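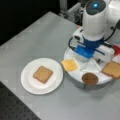 Bridia two-slice toaster, 900 W

A compact toaster for small kitchens, with two wide slots that take thick-cut bread, crumpets and halved bagels. The browning dial can be set in half steps - start low with fruit bread, as it catches quickly. Defrost and cancel buttons are on the front.

The crumb tray slides out at the back. Unplug and let the toaster cool before emptying it.

Cord storage under the base. Guarantee: 3 years.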